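Kitchen robot back at work after cable refit

8 Sep 2018

A two-armed robot that loads dishwashers at the Mohamedi test kitchen has gone back into service after its arm cables were replaced and its hands set up again.

The machine, run by the robotics firm Unirov, was stopped in March when its right hand began to lose signal partway through a job. Staff first suspected the hand itself and swapped it for a spare. The fault came back two days later.

It was traced to a cable near the right wrist. The outer cover was sound, but one of the wires inside had broken where it bent each time the arm turned over. Unirov said the cable had been fitted too short when the machine was built, leaving it tight at the end of the wrist's travel.

The new cables are 38cm longer and hang in open loops outside the arm. Lurnovix, which supplied them, had suggested running them through a sleeve. Unirov tried this on the left arm but took it off again after the sleeve caught on the edge of the worktop.

The refit cost £1,774, not counting the spare hand, which has been kept for the next repair.

Engineers then had to set up both arms from scratch. Each joint is driven slowly to its end stop and back, and the reading is checked against the figure on the build sheet. The right wrist was out by more than the sheet allows and had to be done a second time.

Grip is set last. The fingers close on a plate in small steps until it can be lifted without slipping, and that setting is saved for each hand. Plates of a different size or weight need a setting of their own. Bowls have been left for later.

The machine is now looked after on a fixed rota. Connectors are checked by hand at the start of each shift, and the cable loops are looked over for rubbing every 15 days. Wrist screws are tightened at the same visit - a job that used to be done only when something came loose.

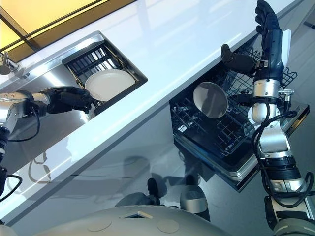
Why are the cables left outside the arm?

They are easier to check and quicker to change there. Unirov says a worn cable can be replaced in 17 minutes, while one inside the arm would mean taking the forearm apart.

The open loops do have a drawback. They can snag, so the arms have been told to keep further away from taps and open doors, and loading a full rack takes longer than it did before the fault.

A second machine, at the Oletti site, still has the short cables. It is due to be refitted once the next set arrives from Lurnovix, and until then its right wrist is being kept to half its normal turn.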